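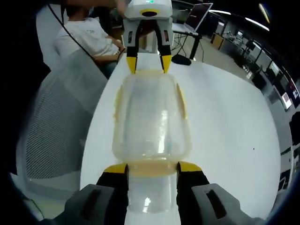

Plastic food containers -- quick notes
27 May 2018

Lids first. If a lid won't sit flat, don't force the middle. Start at one end, press down, then go along both long sides, then the far end. Long containers pop open at the corner you skipped. Always.

Seal gone yellow? Mostly age, sometimes curry. Baking soda paste, old toothbrush, leave it 6 minutes, rinse. Won't come back like new but the smell goes.

Stuck lid -- warm water over the rim, not boiling. Or get someone to hold the other end while you lift yours. Long ones flex in the middle so lift both ends together, esp. if theres soup in it.

Cloudy walls: white vinegar and water, half and half, soak overnight. If it's scratches you're stuck with it. Use that one for dry stuff. Rice, pasta, cookie cutters.

Storing them. Nest the bottoms, stand the lids up in a file rack. I got mine at Wemgate, does the job. Lids on empty boxes traps a stale smell so leave them cracked open if they have to be stored together.

Freezer -- leave a finger of space at the top. Tape and marker on the short end so you can read it when they're stacked. Clear sides are no help once its frosted over.

Dishwasher, top rack only. Seals out first if they come out (a butter knife handle works, not the blade). Dry the groove properly before the seal goes back or you get black spots by July.

Cracked corner = bin it, or keep screws in it. Tape doesnt hold.

Next up: jar labels, and getting the glue off them.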